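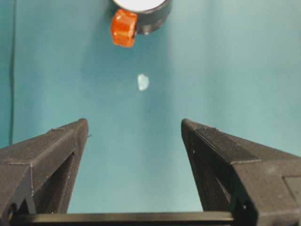

Bench top, the teal side.

3 min read

August, early afternoon. Finally got to the bench surface, which I've been putting off for weeks! Plan was simple: live with the teal for a bit and decide whether the whole Ridmont room gets it or only this bench. I like it more than I expected. It's an easy color to look at for hours, and small pale things (screws, crumbs, bits of lint) show up on it right away. My old gray top used to swallow them.

Wiped it all over with the Fosico cleaner, 80 ml in a bucket, then plain water. The Drurnstead sheet says 90 minutes before putting anything heavy back, so I went and had lunch – a long one.

Measured again for the second bench while I was at it. I get 390 mm from the seam to where the shelf bracket would go, and my note from last time says 100 less. One of those is wrong and I think it's the old note. Will check with the steel rule before ordering, not the floppy tape.

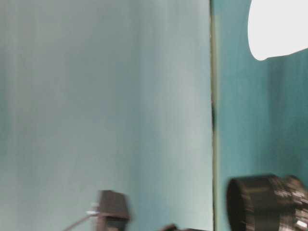 Pale side and teal side, seam between them.

Still can't decide about the paler color. It's nice next to the teal, but I'd want to see it under the evening lights first. Also need to look at that dark mark on the seam, about time I did. Order form is in the Malik folder, half filled in.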